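Wetland and Farmland Birds > Identification and Behavior

Topic: Herons following the mower, is this common?

hadi_m
Posted Mon 13 May

Hello all. I live beside the Purkik wetland, on the dry side where the hay fields are. When my neighbor cuts the grass, the cattle egrets walk very close behind his machine. This I know well. But this year there are also 2 pond herons doing the same thing, and I have always read that pond herons stand still and wait for food.

They stay a little behind the egrets and they run when the egrets run. Is this learned, or is it normal and I did not notice before?

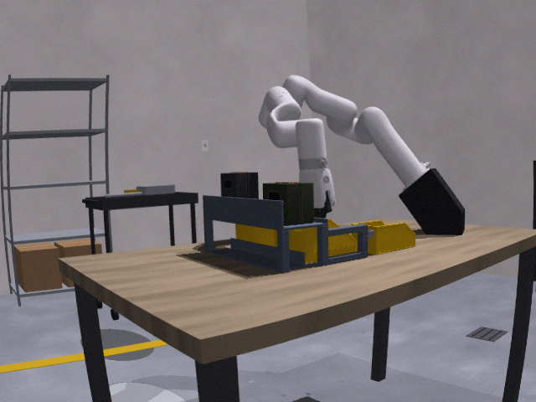 I should add that the ditch on that side has been low since November, so maybe there are fewer frogs. The field is 400 meters from the water. I saw them there on every cutting day, in the morning only.

Hadi Majali

reedbed_ann
Are you sure of pond heron? A young night heron in bad light has fooled me more than once.

hadi_m
I am sure. When they fly, the wings are completely white.

fongchan
Good evening. I have kept notes at Phromma for a long time, 1494 pages now, mostly egrets and herons. Pond herons in dry grass are not rare with us, especially after rain. Following a machine I have written down only a few times. I think the low ditch is the better explanation, and the egrets simply showed them where the insects are.

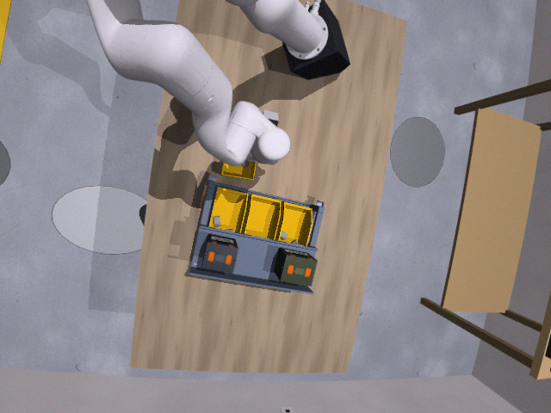

White arm above the wooden table, with the rack near the middle.

One question for Hadi: do the egrets chase them away? At Phromma the egrets are not kind to smaller birds.

Fongchan Thaweesak

mudlark7
I do not agree about the ditch. Birds go where food is easy, and a mower makes food very easy. You could fill the ditch to the top and they would still come. We have the same at Karko, and our water is high all year.

fongchan
It is possible. But do your herons come to the field every cutting day, or sometimes?

mudlark7
Sometimes. OK, you have a point there.

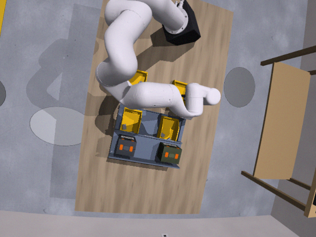 Since we speak about distance, I want to say something on how close a heron lets you come. Mine allow the tractor very near, but a person on foot makes them go at once. I believe it is the shape and the way of moving that they judge. A heron's neck folds in the middle and then shoots out, a bit like that white arm with the big rounded elbow hanging over the side of the table, and I suspect they know very well which other long things can reach them. So stay in the car, Hadi, if you want to watch longer.

hadi_m
Thank you, I will try from the car. To answer Fongchan: the egrets chased one heron one time, a short run, and then all of them continued eating.

reedbed_ann
If they are in breeding colors, please write the date down. Our local list at Inberg has almost no records away from water, and whoever keeps such a list is happy to get them. 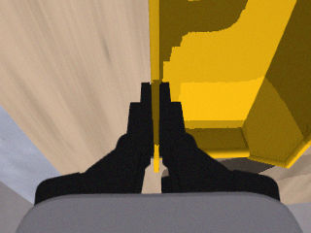
Gripper at the side wall of the yellow container.

fongchan
I agree with Ann. Also write what the weather was, and whether the grass was cut the same day or the day before. I forgot this in my early notes and I regret it now.

hadi_m
The next cutting is planned for the end of the week if it stays dry. I will write here what I see.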